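Folding small cloths: halves or thirds?

wcieslak
We go through 30 microfibre cloths a week at Skakano. Folded in halves, twice, they slide about in the drawer. Has anyone settled on thirds for the small light-green ones?

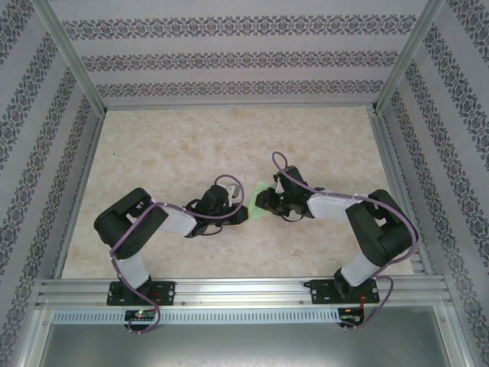 Algirdas Kļaviņa
Thirds leave a thick edge on anything small. Halves, then roll. My drawer is 480 mm wide and takes two rows.

wcieslak
Rolled ones open up again within a day — tried it in October.

wysocka_2
Then the drawer is too empty. Thirds work if you iron first.

Algirdas Kļaviņa
Ironing microfibre is a bad idea.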